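Willey bench notebook – two-arm cell, film pieces

Carried over from the last entry: the sheet trays are still being labeled two different ways by the two shifts. Use the Fanov label format from now on. The old stickers are in the drawer under the scale and can be used up on scrap bags.

I moved the cell log into this notebook because the loose pages kept ending up at the packing bench. Anyone who works the cell writes in it. Initials are not needed. Write what you changed and what you put back.

The job is the same as in September: clear tinted film pieces, two arms, one piece on the tiles at a time. Cabello wants the odd shapes handled as well as the square ones, so the odd shapes are what we run in the mornings now. 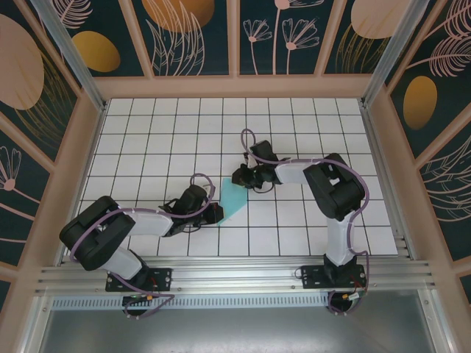 Willey, back workshop
Thursday, November 12, 2020

Ran 38 pieces before lunch, all from the mixed tray. The four-sided ones with no two edges alike are the slow ones. Lying flat they give the fingers very little to get hold of, and the approach height matters more than anything else we can set. Lowered the left approach a little at the start of the run and left it there. Did not touch the right.

Stops before lunch: 5. Three were lost grips on a flat piece. One was the tray sensor, which is known. One was me, leaning on the pause button with my sleeve. The cover for that button is still on order from Dromov.

Notes on the work itself, since the review next week will ask about it.

Before the cell, film was a two-person job at the long bench. One person peeled and turned, the other checked edges and bagged. You stood for most of it and you talked. Now one person feeds and checks, and the other has gone over to cutting, where we were short anyway. No hours have been lost so far. The feeding person does less with their hands and more watching, and the watching is tiring in its own way. By the second hour I am looking at the arms and not at the piece. Two people on the late shift wrote the same thing in the comments sheet.

What has helped is the 90 minute swap. Feed for 90, then cutting or packing, then back. It was hard to hold to last week because of the rush order. Please hold to it. If the swap can't be covered, pause the cell and write it down here.

Wrists are better. I had the brace on most days at the long bench and have not needed it this month. One person in cutting says the opposite, that the extra hours on the shears are worse than peeling was. That needs to go in the review as well. We moved some of the strain to a different bench and should say so.

Checking: the edge check is still done by hand and by eye after the piece leaves the cell. There was talk of dropping it. I am against that until the grips are steadier, and I would like the people who do the check to be in the room when it is decided.

Three-sided pieces went in after lunch.
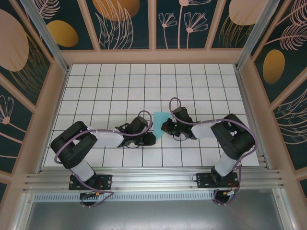 Small blue piece between the grippers, right one against its edge.

These go better than the flat ones when they are up on an edge, as there is something to press on. The catch is that a light press from one side can walk the piece along the tiles if the other side is late. Wrote down both closing delays on the card by the screen. If you change them, change the card.

Total for the week to date is 376 pieces through the cell, good and bad together. The split is on the tally sheet. Do not compare it with the long bench numbers from the summer, those were mostly squares and counted by the bag.

Training: the late shift has had the short session only. They can start, pause and clear a piece, but they have not been shown how to change the approach height, so they wait for one of us or leave it until morning. That makes them look slow on the tally and it isn't fair to them. Asked for the long session to be run on paid time before the end of the month. Waiting on Cabello for a yes.

Other things:

Gloves – the thin ones leave marks on the tinted film. Use the lint-free pair when loading the tray.

Wipe the tiles at each swap, dry cloth only.

The stool is back. It belongs to the feed position and should stay there. Standing is fine if you prefer it, but it should be a choice.

Noise is low enough to talk over at the feed position. The radio can go back on if cutting agrees.

To do before the next run: sort the mixed tray so the four-sided pieces come first while whoever is feeding is fresh. Try the right approach lowered to match the left, ten pieces only, then decide. Ask Dromov again for the button cover. Put the comments sheet back on its clip.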